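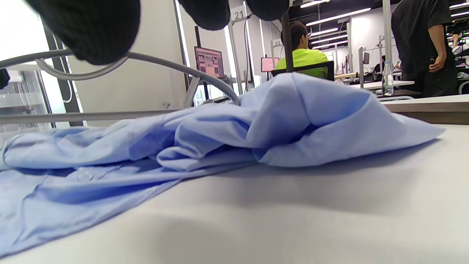
Kirstin Pringle: did you power cycle before or after you pulled the log? If before, the fault buffer on that controller is gone and we're all guessing.

hskinner
After. I'm not that green lol. Log was saved first, then breaker off, waited, back on. Same thing on the next shirt.

For anyone coming in now, short version. Sikdale folding cell, two arms, soft goods. Ran fine since December. Last night the left gripper closed on a shirt, lifted, got the open command and did not open. Fingers stayed shut, arm carried on to the next pick with the shirt still in it and swung it across the table. Second arm was coming in. They touched. No E-stop from the cell, no collision flag, nothing. Operator hit the button by hand.

Log says gripper OPEN confirmed at cycle 1,479. It was not open. I was standing right there.

tapewrm
fabric caught in the finger sleeve. seen it a hundred times. knit on knit, cuff gets pulled in at the knuckle and it drags the shirt along even with the fingers open

hskinner
Fingers were not open tho. Thats my whole point. Had to back them off with a hex key.

tapewrm
ok then ignore me

Kirstin Pringle
Where does the open confirm come from on yours? Motor encoder or an actual switch at the finger?

hskinner
Encoder I think. Will check drawing.

Kirstin Pringle
If it's encoder your confirm means the motor turned. Says zero about the fingers. Coupling slips, motor goes to open position, controller is happy, fingers sit there clamped. We had three Worku grippers do this. Set screw on the coupling backs out. Ten minute fix.

bayonet_mount
Disagree, or at least don't stop at the coupling. A slipped coupling doesn't explain why the arms touched and nothing tripped. Two separate problems here and the second one is the one that hurts people.

Kirstin Pringle
It does explain it if the collision threshold is set high. Shirt in between the two, soft contact, low torque. Wouldn't trip mine either.

bayonet_mount
Then yours is set wrong too. No offense. There should be an interlock zone so arm 2 can't enter until arm 1 is clear. Torque limit is the last line not the only one

hskinner
There is a zone. Arm 1 WAS clear according to the zone. The zone doesn't know about a shirt hanging off the gripper, and arm 2 went in, and the shirt wrapped, and it pulled arm 1 sideways. Then metal touched metal. Small ding on the bracket.

bayonet_mount
Ok that's different from what you wrote first. So the zone worked, it just has no idea about payload.

hskinner
Yeah sorry, was typing on my phone at 2 am

ozzie_r
why are people allowed near the table while its running, is what I would ask

hskinner
They aren't. Operator was outside the line, that's how he got to the button. Nobody hurt. Not even close to hurt. But same table gets used for hand teaching in the daytime and THEN there's people right up against it, so I'm not running it till I know.

ozzie_r
good. keep it locked out. and tag it, dont just tell people. somebody on first shift will turn it on

hskinner
Tagged. Lock on the breaker and key is in my pocket.

mulletproof
Did you change anything before it started? New shirts, new sleeves, firmware, anything. It's always something someone changed.

hskinner
Firmware no. Sleeves yes, new ones from Jesside, two weeks back. Old ones were Brivberg and we ran out. Jessides are a bit thicker.

mulletproof
theres your answer

Kirstin Pringle
Not so fast. Thicker sleeve = more squeeze force at the same closed position = more load on the coupling every cycle. So it's the sleeve AND the coupling. Check the closed position setpoint, did anybody re-home after the sleeve swap?

hskinner
...no

mulletproof
lol

Kirstin Pringle
So the fingers have been closing to a position that's tuned for thin sleeves, for two weeks. The motor pushes till it gets there. Set screw takes it.

tapewrm
would it not fault on overcurrent

Kirstin Pringle
Only if the overcurrent is set tight. Most people loosen it for thick stuff like towels and leave it.

hskinner
We did towels in the spring. Going to go look.

hskinner
Back. OK so.

Left gripper, current limit was 893. Right gripper 579. Same units, mA, same model, should match. So somebody bumped the left one for towels and never put it back. No note in the binder. Might have been me, I don't remember.

Pulled the cover. Set screw backed out most of two turns, shiny groove on the shaft where its been slipping. Right one is tight, shaft is clean.

Drawing says encoder on the motor side, no finger switch. Kirstin was right on that.

Kirstin Pringle
Threadlocker, medium, and file a small flat on the shaft if it doesn't have one. Re-home both. Put the left limit back to 579.

bayonet_mount
And after that it's still a cell that believes a gripper is open when it isn't. Fixing the screw fixes this one time. Please don't run it with people teaching on it till there's something checking the actual fingers.

Kirstin Pringle
I don't agree it has to stay down for that. Thousands of these run on motor encoder only. Fix it, set the limits, check screws monthly.

bayonet_mount
Thousands of them run with no one's hand in the work area. She said people are right up against the table in the day.

Kirstin Pringle
At teach speed. With an enable switch in hand.

bayonet_mount
Is it? Heather is it an enable switch or just slow mode

hskinner
Slow mode. Enable switch is on order. Has been on order.

Kirstin Pringle
Oh. Then no, I'm with bayonet. Keep it off for teaching. Auto only, behind the line.

ozzie_r
cheap version of the finger check: command open, wait, look at gripper weight at the wrist sensor. if its still carrying a shirt stop the arm. if you have a wrist sensor

hskinner
We do, on both arms. Never used for that. Shirt might be too light to see?

ozzie_r
light but not nothing. average it over half a sec before the move. costs you cycle time

hskinner
Can live with that. Will try with the arm parked and just hang a shirt on it and watch the number.

mulletproof
what about the ding

hskinner
Bracket is cosmetic I think. Put a straight edge on it and it's fine. Ordering one anyway.

hskinner
Update. Screw done, flat filed, both re-homed with the Jesside sleeves on, both limits 579. Ran 669 cycles auto with me on the button. No sticks. Wrist check sees a dry shirt most of the time but misses the thin ones, so it's not good enough yet. Teaching stays locked out. Asked for finger switches, waiting on a price.

tapewrm
which threadlocker, the blue?

hskinner
blue yeah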